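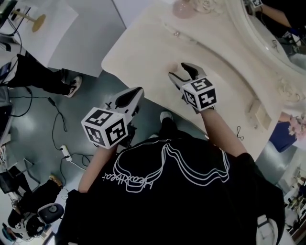

Wulan Majimbun replied that the notice should list the Temba films in the order they were shot, and that the version now posted does not.

Home | Forum | Members | Archive | Log in

clevley_desk: The order follows release dates. Our catalog has always done so, and the August notice was approved on that basis.

nuneo16mm: I must disagree. The second film was held back for up to 30 months. Readers will assume it was made last.

Wulan Majimbun: A note in parentheses would satisfy me. The Gonbridge print carries both dates.

clevley_desk: A note will be added. The order will remain.

Comments (2)

reelkeeper: She taught me to splice at Gonbridge. Please pass my condolences to her family.

h_orrin: Will the Clevley screening go ahead?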